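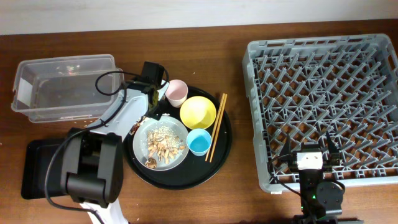
The Peanut Plate

By the time Chanida Suksawat got her coat off, the planner had already refused the plate twice, and Baptiste Chevalier was sitting in front of his screen with his chin in both hands, reading the log the way other men read a letter from the bank.

"It says the plate is full," he said.

"The plate is full," said Chanida. She had seen it on her way past the table, a fine big heap of peanut shells, and she had a fair idea who had eaten the peanuts.

"It wasn't supposed to care. Last month it would have picked that plate up and put it in the rack, shells and all."

Last month it had, too, and Chanida remembered it well, having been the one on her knees afterward with a dustpan. That was in the days when the software they called Jalali knew only two kinds of thing, dishes and places to put dishes, and it went about joining the one to the other with such innocent good cheer that you hardly had the heart to stop it. Then Charoen Klinhom had come up from Cokport with his notebook and his quiet voice, and he had asked whether it might be possible for a dish to have something on it. They had all agreed that it might. It had taken Charoen most of the spring to say so in code.

So now there was a third kind of thing in the world, and Charoen had named it leftovers. A leftover had to go somewhere before its plate could go anywhere. It sounded simple enough over coffee. But a planner is a very thorough sort of creature, and once you have told it that things can be on other things, it begins to wonder about everything. It had wondered whether the tray was a leftover of the table. It had wondered, for one whole afternoon, whether the yellow bowl ought to be emptied of air.

"Read me the refusal," Chanida said, pulling up the other stool.

Baptiste cleared his throat. He had a good reading voice and was a little vain about it. "Goal, plate in rack. Blocked by, contents of plate. Goal, contents in container. Blocked by, contents not graspable. No plan found."

"Well, it's right. You can't pick up a heap. You'd be there until Christmas, one shell at a time."

"It tried that. It made a plan with over 400 steps and then ran out of time admiring it."

Chanida laughed, and then, as she was fond of the old thing, she felt sorry for having laughed. She had written the first version of the search herself, seven years before, on a kitchen table in Brullwood with a baby asleep across her lap, typing with one hand. Most of that code was gone now. But there was a function near the bottom, the one that decided when to give up, that nobody had touched since, and it still gave up after 1000 tries, that being the roundest number she had been able to think of at two in the morning.

"What would you do?" she asked. "If it were your plate."

"I'd tip it."

"Does Jalali know how to tip?"

Baptiste opened his mouth and shut it again. He scrolled for a while. The left arm waited over the corner of the tray, beside the little pink cup, and the right arm waited with its fingers up in the dish rack, and both of them had the look of guests who have arrived at a dinner slightly before the hosts are dressed.

"It knows how to pour," he said at last. "Fongchan wrote pour in May, for the cups. But pour wants a liquid. It checks."

"Why does it check?"

"You'd have to ask Fongchan."

They telephoned Fongchan Duangkaew, who was at her sister's and had her hands in a sink, and who said over the sound of running water that it checked for a liquid as she had been thinking of tea at the time. She hadn't meant anything by it. If they wanted to pour peanuts they were welcome to pour peanuts, only they should slow the wrist down, and would one of them please look whether she had left her good umbrella behind the door. She had. Baptiste hung it on the hook where she would see it.

The change itself was four lines. Chanida let him type them, for he was younger and it would be good for him, and also her glasses were in her coat. Anything loose could be poured. The wrist would turn at 30 percent of its usual speed. The container had to be under the plate before the turning began – Baptiste put that one in without being told, and she patted his shoulder. The last line was only a comment, and it said *ask S.S. about crumbs*, meaning Sombat Sitthichai, who ran the perception side and who held strong opinions on the question of when a plate could be called empty.

"He'll say never," said Baptiste. "He'll say there's always one crumb."

"Then we'll tell the planner that one crumb is company manners, and let it go."

They ran it without the motors first. The log began to climb, slowly and then in a rush, as it always did when it had found the thread of something. Pink cup to rack. Blue cup to rack. Chopsticks, after some thought, to rack. Bowl to rack. Plate, lift. Plate, carry. Plate, pour. Plate to rack. At the bottom it printed the number of tries it had needed, and the number was 178, and Chanida, who had once been certain that a thousand would never be enough for anything, looked at it rather longer than she needed to.

"Shall I give it the arms?" Baptiste asked. His hand was already on the key.

She thought of the dustpan. It was in the hall cupboard, behind the boxes from Atico, and she got up and fetched it and came back and stood it against the leg of her stool, where the planner could know nothing about it and have its feelings hurt.

"Go on, then," she said. "Nice and slow."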